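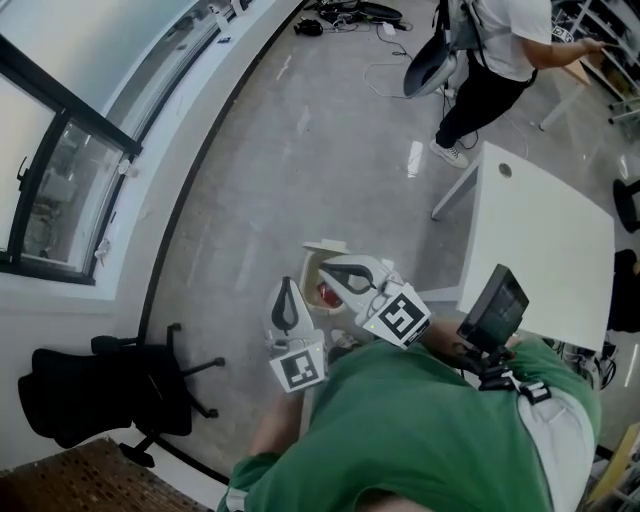 I bought into the Pudaseck chore kit in May, after my friend Jianguo Zhong wouldn't stop raving about his. The pitch is simple: you do small jobs with a pair of hand-held grippers, the software learns from you, and later a robot arm does them on its own. So can it do my chores yet? Well — sort of!

The grippers are the best part. They're comfy, and after 14 tries at picking something out of a cup I'd stopped thinking about my hands (my wrists did get tired, though). The screen is small and the text on it is smaller.

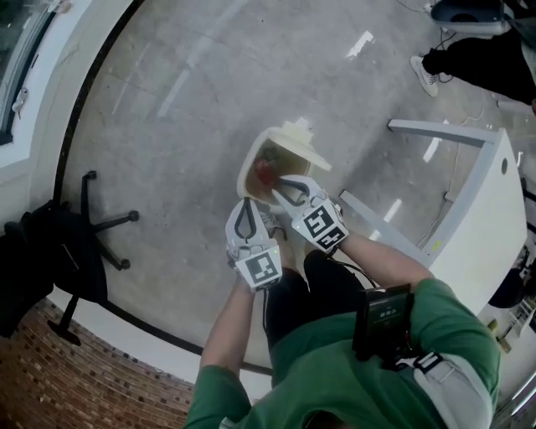

The arm is another story. I gave it nearly 200 demos of emptying a cup, and it still fumbles when the cup tips over. Upright it does fine, just slowly, and I could've cleared the whole sink by then. Laundry? Forget it. It held on to one sock for 2 minutes and then quit.

I'd still pick it over the Plundus, which I sent back — that one couldn't even find the cup. If you love tinkering, go for it. If you just want clean dishes, hang on to your sponge for now. Three stars from me, and I'll update after the next software release.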